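Equipment planning for robotic electronics disassembly

Equipment planning for robotic electronics disassembly covers the selection, costing and scheduling of arms, grippers and fixtures used to take circuit boards and wiring out of housings. Budgets are normally drawn up per cell. The arm is the largest single item, but tooling and integration often cost more over the life of the cell.

Gripper choice depends on the space inside the housing. Parallel fingers must open around a part without touching the walls, and small connectors on thin wires call for narrow tips.

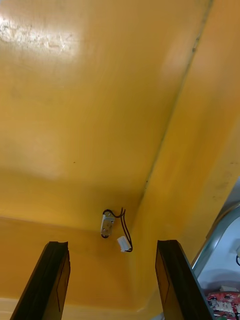 Spare fingertips are budgeted as consumables. The Wundulix planning sheet allows 2 sets per cell and a replacement interval of 300 hours - a figure that most buyers shorten for abrasive work. Its sample budget lists tooling at $3361, excluding freight.

Boards with tall capacitors and terminal blocks limit where the fingers can close. Trials on actual parts are therefore scheduled before the purchase order, and about 7 weeks is a common allowance. 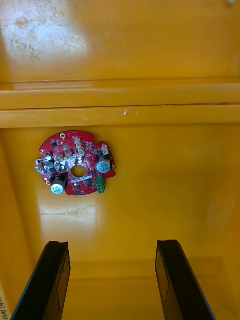 Lachlan Drummond disputes this allowance, arguing that trials should end when the grasp points are settled and that a fixed period only delays the order.

See also: Sturner costing method; Grakevberg cell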